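Unit 2: Comparing wrist and scene cameras in simulated grasping
Course notes, Verna Ridgeway, Arkdale

Each trial is rendered from two viewpoints. The wrist view resolves contact between finger and object; the scene view resolves arm pose and clearance over the table. Controllers Prilthorpe and Vullness are run on the same 108 object layouts, with gripper settings held fixed.

Wrist view, then scene view:

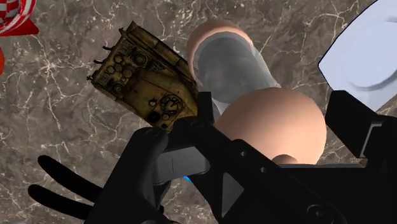
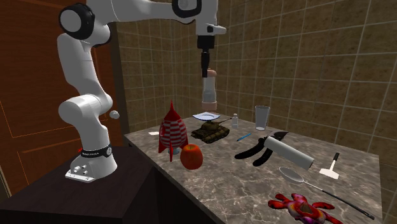
Score every trial twice, once from each camera, before opening the simulator log. Record grasp, slip or miss. Where the two scores differ, the log decides — do not average them.

Occlusion by the gripper housing is scored separately. Mark a trial occluded if the target's outline cannot be traced in the wrist view for 30 consecutive steps.

Submit one table per controller. Reading for the lab: Villanueva handout, sections on camera placement and finger geometry.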